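About Noltero House

Noltero House provides furnished apartments to families of patients receiving long-term care at hospitals in the Curkotberg area. The organization opened with 14 apartments and now maintains 242 across three neighborhoods.
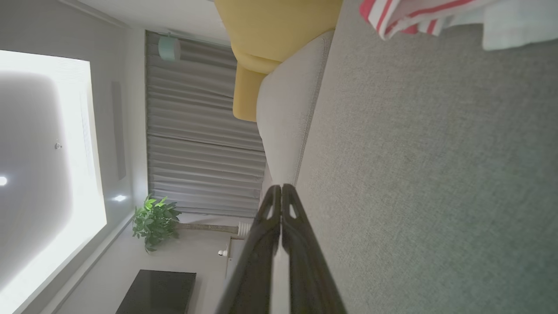
Stays are arranged by referral from a hospital social worker and may be extended month by month. Rent is set according to household income - no family is charged a deposit. Living rooms have a fabric sofa, and towels such as the white one with red stripes are supplied with each apartment. The Stumden office accepts referrals until 5 p.m.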